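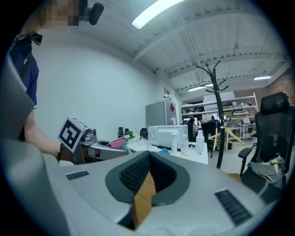
Section 3: Getting your knitting machine onto a table

Before you knit a single row on the Feltach 282 you need to clamp it down properly, and I'd say half the emails I get about dropped stitches come from people who skipped this bit. The machine wants a long, straight edge and a top that doesn't wobble. A plain worktable running along the wall, like the white one in the photo, is the sort of thing to look for, although with the Feltach you'll want to pull it out a hand's width so the yarn mast at the back has room to lean. A pale top is handy too (dropped dark stitches show up beautifully against it!). Kitchen tables are fine if the edge is square. Rounded edges are a pain and the clamps will creep.

What you need from the box: the needle bed, the carriage, the two clamps, the yarn mast and the little bag of tools. Leave the ribber in its wrapping for now, we'll get to that in Section 6.

1. Lift the needle bed out with both hands, one at each end. It weighs 11 kilos and it's an awkward shape, so clear your table first. I once had to stand there hugging mine while I shoved a fruit bowl along with my elbow.

2. Set it down with the needle butts facing you and the front rail level with the table edge.

3. Slide a clamp into the slot at each end and turn until it grips. Finger tight, then half a turn more.

Caution: don't use pliers on the clamps. The thread is soft and once it's stripped you're into ordering spares.

4. Give the bed a good push and pull. If it shifts, loosen both clamps, tuck a scrap of rubber matting under each foot and go again.

5. Push the yarn mast into the hole at the back until it clicks. Mine needed a proper shove the first time.

6. Check your needles. There are 145 of them and every latch should flip open and shut freely. Run a fingertip gently along the row and listen for a scratchy one. Swap any bent needle now, using the steps in Section 9.

7. Slide the carriage on from the right, with the side lever at N. Take it all the way across and back with no yarn in. It should glide with a soft rattle. If it jams, stop! Don't force it. Nine times out of ten a needle is sitting halfway up, so push them all back to A position and try once more.

Note: the older Pastska beds look nearly the same and people do ask. The clamps swap over happily, but the carriage doesn't, so please don't try it.

Note: a dry sponge bar makes everything stiff and cross. If the needles flop about when you tip the bed, the bar is worn flat and wants replacing. I change mine every May, and write the date on the end in biro.

Oil comes next. One drop on a cloth, wiped along both rails, is plenty. I used far too much when I started and my first scarf had a grey stripe all the way up one side.

Once the carriage runs smoothly you can thread up, so find a cone of something smooth and light in colour and turn to Section 4.

Last updated August 2, 2020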